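Eirlys Prothero had the shop keys until six, and it was already past five. The buyer from Zulis had offered 400 for the counter and nothing for the scales.

"My mother weighed flour on those," she said.

Parvathi went on wrapping jars. She had worked the till for nine years and had never once heard Eirlys mention her mother.

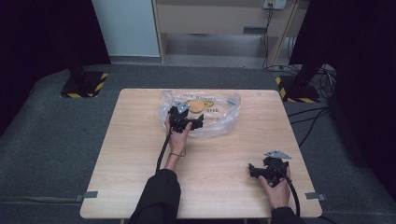 A clear plastic bag on the pale wooden table.

"Take them home, then," Parvathi said.

"There's no room."

"There's room at mine."

Eirlys looked out at the road. A bus went by with its lights on - the early one, half full. She lifted the brass pan off its hook and rubbed it with her sleeve.

"You'd have to use them," she said. "I won't have them on a shelf with a plant in."

Parvathi held out her hands for the pan, and Eirlys went to find the weights.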